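Clanemura 900 Bench Scale: Review After a Season of Shipping

Posted February 23, 2017

The Clanemura 900 is a flat-platform bench scale sold for mailrooms and small stockrooms. It replaced a Drametti spring-dial unit that had drifted far enough to cost me money on postage. I ship secondhand bookbinding supplies, mostly cloth, board offcuts and hand tools, so nearly everything I weigh is either light and bulky or small and dense. Both cases expose weaknesses in cheap scales.

Construction

The platform is a single pressed steel plate that lifts off four rubber posts. The load cell sits under the center on an aluminum beam. The display is separate and connects with a coiled cable, long enough to mount on the wall behind a bench but too short to reach a shelf above it. The cable plug has no strain relief. I taped mine down on the first day.

Leveling is done with threaded feet and a bubble at the back left corner. The bubble is hard to read with the platform on. Level the unit first, then set the plate in place, then check the zero.

Power is by wall adapter or batteries. On batteries the unit shuts off after 11 minutes and the timer cannot be changed. On the adapter it stays on until switched off.

Accuracy

I used a 500 gram brass check weight borrowed from Odette Huet, who has it verified for her own work. At the center of the plate the Clanemura read 500 every time. At the corners it read between 499 and 501, with the front right corner consistently the low one. Turning the scale around on the bench did not move the error to another corner, so I put it down to the beam and not the surface.

Small additions are handled less well. If a load is already on the plate and you add a gram or two slowly, the display often holds the old figure. This is zero tracking, common on scales in this class, and it matters if you portion powders or adhesives. Lifting the whole load and setting it back gives the correct reading. The manual mentions the behavior in one line and offers no way to disable it.

Warm-up is short. From a cold start in an unheated room in February, the zero wandered by 2 grams before settling. Anyone weighing close to a postage break should switch it on before packing.

Tare and hold

Tare works across the full range and subtracts from capacity, as expected. The button has a firm click and responds immediately. Negative values display correctly when the tared container is removed, so you can weigh out of a container as easily as into one.

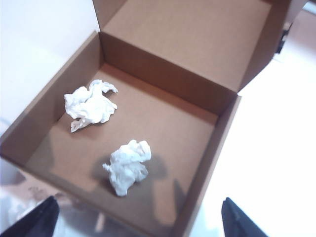
Hold is less useful. It freezes the reading once the load is stable, then releases it when the load changes by a set margin. The margin is too small. Leaning on the bench is enough to clear it, and I stopped using it.

Eugénie Lacroix runs the older Barbier model in her shop and let me compare the two. The Barbier settles faster and has a backlit display, but its platform is narrower and large parcels overhang far enough to cover the readout. The remote display on the Clanemura solves that problem completely – for my parcels this outweighed everything else.

Software

A USB port on the display sends the weight as plain text. It worked with my label program (Steven, the old version) after I set the units to match on both ends. The driver disc was not needed. If the units differ, the program accepts the number without complaint and prints the wrong postage.

Verdict

Good for parcels and general stock. Poor for slow dispensing. I would buy it again at the same price, with a better cable.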